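Plutside Pretend Café, a thread. I have been a customer for 30 minutes and have opinions.

1/ The play food set came from Fondon for 890 points on a loyalty card I forgot I had. Bread, lettuce, bacon, cheese, ham, all the major plastic food groups.

2/ House rule is clear trays at the sides, pink plate in the middle. Ingredients wait in the trays. The plate is for customers. Bacon does not respect the house rule and hangs over the edge of its tray like a teenager on a couch.

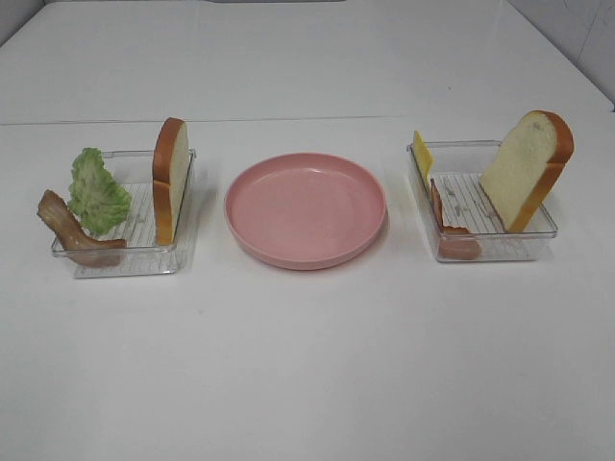
3/ Bread goes first. I suggested lettuce first, as a bit of fun, and was told the kitchen was closed. It reopened once I'd apologised.

4/ The house style is open-faced. I asked if a top slice was coming and got a look I last received from a waiter in March. Everything goes up in layers and you eat it with your imagination and, apparently, no lid.

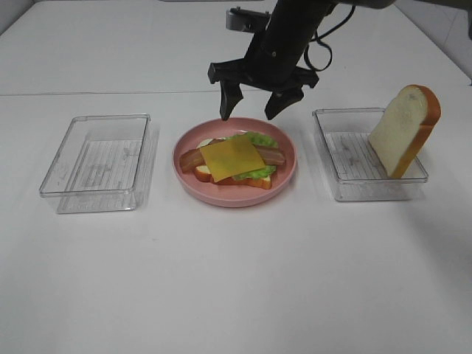 Someone's asked: do you wash this stuff, and how?

Warm soapy water in the sink, quick rinse, then flat on a tea towel overnight. Ours skips the dishwasher after what happened to the old fried egg. The trays get a going over with a toothbrush, as crumbs love those ridges.

5/ Panagiotis Tzavaras from next door dropped in and ordered a souvlaki. He was offered bread with lettuce on it. He asked what else there was. Bread with lettuce on it, but he could wait.

6/ Lettuce placement is a whole discipline. Shoved to the right, a good bit of bare bread on the left, frilly edge poking out past the crust. Cheese and ham stand about in the other tray, hoping for a call-up. There's also something sausage-ish on the menu, and I have been advised not to ask for it by name.

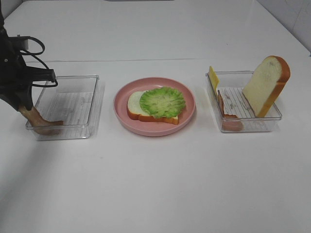 7/ The bill came to 2484 dollars for two sandwiches. I queried this and was charged for the query.

8/ Tip for anyone setting up their own: get flat trays you can see into. Our last lot lived in a Liderow tub and every order began with the whole thing tipped on the floor.

9/ Dinner tonight is real toast. I've been asked where the lettuce is.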